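# 八月的桌子

Gedside 的早班从五点半开始。我住在山坡的另一边，走路要四十分钟，所以我每天四点起床，先煮一杯茶，然后用冷水洗脸。在我的语言里，有一个词专门说这样的早晨，意思是"天还没有决定"。我在中文里找了很久，没有找到同样的词，后来就不找了。

Gedside 是一家旅馆，也可以说是一家疗养院，看您问谁。它有三层楼，楼下是餐厅，餐厅后面是洗衣房。客人多数是做过手术的老人，住两个星期或者三个星期，每天在餐厅吃三顿饭。我的工作是摆桌子和收桌子，中间的时间去洗衣房叠餐巾。我做了六年。我认为这是一份好工作，只是膝盖不同意。

Arthur 是六月来的。它装在三个木箱子里，同来的还有两个年轻人，他们穿一样的灰色外套，背上印着 Bronitz。他们用了两天把它装好。它有一个可以推动的底座、一根柱子和两条手臂，手臂的末端是夹子。Arthur 这个名字是贴在柱子上的，原来就有，我们没有给它取别的名字。厨房里的人开始时叫它"他"，后来叫它"它"，再后来又叫它"他"。我在中文里听不出这两个字的分别，所以对我来说没有变化。

经理把我们叫到一起，说明了情况。旅馆和 Bronitz 签了一份试用合同，到八月底为止。如果 Arthur 能够独自摆好早餐的桌子，旅馆就租它一年。如果不能，箱子还在地下室，可以再装回去。她说，没有人会因此失去工作。她说这句话的时候看着窗户。

然后她问，谁愿意教它。

我举了手。别人后来问我为什么，我回答说，教机器的人可以多拿一点钱。这个回答是真的，但是不完全。我年轻的时候想做老师。在我的国家，我读了两年师范，然后没有读完。我想，也许教一台机器也算是教。

教的方法和我想象的不一样。我以为我要对它说话，或者抓着它的手臂移动，像教小孩子写字。Bronitz 的年轻人给了我一个可以拿在手里的夹子，和 Arthur 手上的夹子是一样的形状。他们说，您就用这个夹子工作，您怎么做，它以后就怎么做。我问，需要做多少次？高个子的那一个说，先做八百次看看。

我以为我听错了。我把数字写在手心里给他看：800。他点头。

八百次摆一张桌子。我在心里算了一下，六年里我摆桌子的次数比这个多得多，可是没有人数过。有人数的时候，同样的事情就变重了。

---

他们在餐厅的后面给我留出一张桌子。每天上午十点，早餐收完了，午餐还没有开始，我就在那里工作两个小时。规则写在一张纸上，我把它抄在自己的本子里，旁边写了我的语言：

- 每一次从空的桌子开始。
- 夹子先张开，停一下，再开始移动。
- 不要用另外一只手帮助。
- 掉了东西，不要捡起来继续，要重新开始。
- 动作不要太快，也不要故意慢。

第三条最难。我的左手不听话。盘子一歪，它自己就伸出去了。头几天，我把左手放在围裙的口袋里，口袋里放一个核桃，让它有事情做。

第五条我也想了很久。"不要故意慢"，这个"故意"很难。如果您知道有一台机器在学您，您的每个动作都变成故意的。我拿叉子的时候会想：我平时是这样拿叉子的吗？我平时先放叉子还是先放刀？我在 Gedside 摆了六年桌子，到了那个时候，我竟然要走到餐厅去看同事怎么摆，然后再走回来模仿她。

到第三天，我发现一件事情。我平时摆桌子，要看是谁坐在那里。靠门的那位老太太右手不能动，她的勺子要放在左边。窗边的先生看不清楚白色的东西，所以他的白杯子下面要垫一块深颜色的餐巾。有一位客人不能看见刀，我们给她换成一把切面包的小铲子，具体的原因我不知道，也没有问。这些都没有写在任何地方。它们在我的手里，也在我同事的手里，新来的人跟着走几天就会了。

我去问 Bronitz 的年轻人，这些怎么教。

矮个子的那一个很认真地听完了，然后说，这是第二阶段。

我问第一阶段是什么。

他说，第一阶段是把盘子放在桌子上。

---

餐巾是另外一个问题。Gedside 的餐巾是从 Tristex 订的，棉的，洗过以后会变硬，边上会卷起来。每天中午我们要叠 144 块。我和同事两个人叠，一边叠一边说话，说完一个故事，餐巾也叠完了。经理希望 Arthur 也可以叠餐巾，于是下午它被推到洗衣房来。

我第一次看它叠餐巾的时候，手里还拿着自己的一块。它先把餐巾夹起来，举得很高，然后停住。我不知道它在等什么。餐巾在它的夹子下面慢慢转，转了半圈，又转回去。它把它放下，又夹起来，这一次夹住的是另一个角。同事说，它好像在给床单找出口。我觉得这个比喻不太准确，餐巾没有出口，但是我明白她的意思。

它叠一块，我叠了一叠。它叠出来的那一块，其中一边比另一边长出一个手指的宽度。我拿起来看了看，又放回去了。我没有重新叠它。晚上这块餐巾到了哪一位客人的桌上，我不知道。

高个子的年轻人后来告诉我，软的东西是最难的。硬的东西，您放开它，它还是那个样子。软的东西每一次都是新的。他说这些话时很高兴，好像在说一个他喜欢的亲戚的坏脾气。

我对他说，人也是这样，早上叠好了，下午就不是那个样子了。他笑了，把这句话写在他的电脑里。我不知道他写在哪一栏。

---

七月很热。餐厅有空调，后面没有。我拿着夹子的右手开始疼，疼的地方在大拇指的下面。我到药房买了一种膏药，气味很大，同事说她在楼梯上就能闻到我。

夹子我渐渐认识了。它是很深的绿色，在暗的地方看起来像黑色。左边的垫上贴着深灰色的胶带，已经起了皱。右边的比较平。在换新胶带以前，我用它夹茶杯，杯子总要向左边转一点，我就学会提前向右边让一点。后来我想到，Arthur 也会学会向右边让一点，而它自己的夹子也许根本没有这个毛病。我把这个想法报告给年轻人，他们互相看了一眼，说谢谢，说这个问题很好。之后的一个星期，他们没有再提这件事。

我喜欢每一次开始以前的那个时刻。桌子擦过了，是浅颜色的木头，木纹很长，像水从一个地方流到另一个地方。在左上边，木纹绕成长长的圈。我总是先看那里。那张桌子我看了整个夏天，我比认识自己的手心还认识它。我把夹子张开，放低，两个垫之间只有木头，没有叉子，没有盘子，还没有做错任何事情。我停一下，照规则上写的那样停一下。
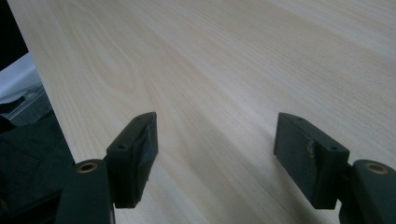 有人在员工的群里回复我说，摆桌子这种事，机器早晚会做，可是"会做"和"做完"之间差得很远，他家里那台扫地的机器就是会做的，每天晚上他还是要趴到沙发下面把它拉出来。他又写道，一件家务从哪里开始、到哪里结束，只有做的人知道，盘子放好了还要看一眼椅子，椅子下面有面包屑，去拿扫帚的时候又看到花没有水了。您教它八百次放盘子，谁教它看见花没有水？

我读了两遍。第二遍我查了"面包屑"的"屑"字怎么念。

我没有马上回答他。我想，他说得对，但是也有一点不公平。我刚来 Gedside 的时候，也看不见花没有水。我只看见别人叫我看的东西。有一位老同事，现在已经退休了，她跟在我后面走了一个月，什么也不说，只是在我走过去以后，把我没有看见的事情做完。有一天我回头，看见她在给花浇水。从那以后我就看见花了。

如果教 Arthur 的时候也可以这样，走在它后面，等它回头，那就好了。但是 Arthur 不回头。它的柱子上面有相机，前面后面都看得见，所以它没有回头的必要。

我最后在群里写：请给我一点时间。这句话的语气也许不对，因为有三个人问我是不是身体不舒服。

---

八百次做完的那天，没有举行什么仪式。屏幕上的数字变成 800，我把夹子放下，去喝水。矮个子的年轻人说，还要再补一些，杯子的部分不够。于是我又补了杯子。补到 893 的时候他说可以了，这个数字没有什么意思，只是那时候到了吃午饭的时间。

他们把 Arthur 关了两天。同事问它是不是坏了，我说它在学习。她说，我女儿学习的时候也是这个样子，躺着，叫她也不动。

第三天早上五点半，Arthur 自己摆了一张桌子。

我站在旁边，两只手放在口袋里。它推着自己走到车子旁边，停住，夹起一只盘子，转过来，放在桌上。放的声音比我放的声音大。它又夹起叉子。它把叉子放在盘子的左边，然后它做了一个很小的动作，用夹子的侧面轻轻推了一下叉子的尾巴，让它和桌边对齐。

这个动作没有人教它。我是说，我没有想过要教它。那是我的习惯，我放好叉子以后，总要用手指的侧面推一下。我的母亲也这样推。我不知道我拿着夹子的时候也在推，推了 893 次，一次也没有发现。

我走出去，在后门站了一会儿。天还没有亮，送牛奶的车在坡下面转弯。在我的语言里有一个词可以说我当时的心情，但是那个词也用来说牛奶煮开了，所以我不翻译它。

我回去的时候，Arthur 正在放杯子。杯子到了桌子上面，它向右边让了一点，放下去，杯底有一半在盘子的边上。杯子倒了，没有碎，滚到桌子的另一头去了。Arthur 的夹子仍旧停在放杯子的地方，张开着，好像那里有一只杯子。

---

试用的规定是，机器要连续工作两个星期，每一张桌子都记录：对，或者不对。由我来记录。年轻人给我一块平板电脑，上面有一个绿的按钮和一个红的按钮。

我以为这是简单的工作，比教它简单。但是第一个早晨我就遇到困难。它把靠门的那张桌子摆好了，盘子在中间，勺子在右边，杯子站着。按照那张纸，这是对的。老太太来了，坐下，看着右边的勺子。她用左手从身体前面绕过去拿，袖子碰到了粥。

我应该按绿的还是红的？

我问矮个子的年轻人。他说，按照标准，是绿的。我又问经理。她说，你觉得呢。我站在两个回答中间，手里拿着平板电脑，粥在老太太的袖子上变冷。后来我把平板电脑放在椅子上，去拿湿毛巾。等我回来，屏幕已经黑了，那一张桌子没有记录。

从那天起我有了自己的办法。如果桌子摆得对，客人也好，我按绿的。如果桌子摆得对，但是我需要走过去，我按红的，在备注里写我走过去做了什么。备注的格子很小，只能写二十个字。我的中文写字很慢，但是二十个字可以写很多东西。我写："勺子应在左。""水太远，她的背不能弯。""他今天想坐另一边。""椅子湿，不知何故。""都对，但她哭了，陪坐。"

最后这一条，高个子的年轻人来问过我。他问，这和 Arthur 有什么关系？我说没有关系。他又问，那为什么是红的？我说，我走过去了。

他想了想，没有改它。

两个星期以后，绿的是大约一半，红的是 463。经理把这个数字打印出来，贴在办公室里。她说，她原来以为会更差。年轻人说，他们原来以为会更好。同事看了很久，问我：那我们呢，我们要是也有人按按钮，能得多少？

我说我们没有按钮。

她说，幸亏。

---

我应该说一说 Arthur 做得好的事情，不然对它不公平。

它收盘子收得很好。早餐以后，脏的盘子放在桌上，它一只一只夹起来，放到车子里，从来不着急，从来不腰疼。它打碎的盘子比我们少，这一点我们都不愿意说出口，可是垃圾桶里看得见。它不怕热的碗。它也不在乎盘子里剩下什么，有的客人不好意思剩饭，见我们来收，就用餐巾把剩的东西盖住；Arthur 来收，他们就不盖。有一位先生说，让它收，我觉得自在。我听了以后有一点难过，过了几天不难过了，我把这件事写在本子里，没有写在备注里。

它擦桌子也可以，如果桌子是空的。如果桌上有一副眼镜，它就停在眼镜前面等。我见过它等了整个上午，手里夹着抹布，直到客人午睡起来找眼镜。客人以为它在看守，还对它说了谢谢。

餐巾，它到最后也没有学好。Bronitz 寄来过一副新的夹子，头上是软的，叠得快了一点，还是有一边长。有一次，我在洗衣房看见同事叠好了我们那一半，然后把 Arthur 叠的那些打开，重新叠。她叠得很快，头也不抬。

她说，不是我嫌它，Tristex 的布就是这样，洗了就不听话，我第一年叠得比它还难看。

我坐下来和她一起叠。Arthur 在旁边夹着一个角，餐巾慢慢地转。

---

八月底，箱子没有从地下室拿上来。可是一年的合同也没有签。经理说，Bronitz 愿意再延长三个月，不收钱，条件是我继续教它。她问我愿意不愿意。

我问，这次教什么？

她看了看手里的纸，念道：个性化摆放。然后她自己解释，就是老太太的勺子。

第二天上午十点，我又坐到那张桌子旁边。年轻人换了胶带，新的胶带很平，夹杯子不会转了，我的手还记得要向右边让，连续放坏了三次。他们说没关系，坏的删掉就可以。

我把本子打开，准备把每一位客人的事情先写下来，再一件一件地做给它看。靠门，左手，勺子在左。窗边，白杯子，深色餐巾。写到第三位，我停下了。不能看见刀的那位客人，前一个晚上已经出院回家了。她的房间里换了新的人，是一位先生，我还没有见过他吃饭。

我去问厨房，他早饭吃什么。厨房说不知道，他今天早上只喝了水。

我在本子上给他留了一行，然后擦了桌子，把左手放进口袋。核桃还在里面，已经被我摸得发亮了。我拿起夹子，张开，停一下。

旁边的 Arthur 没有开机，柱子上盖着一块布，是同事盖的，说怕落灰。布的一边比另一边长。我想站起来把它拉平，可是屏幕上的数字已经开始走了，于是我先去夹勺子，放在左边，用夹子的侧面轻轻推了一下。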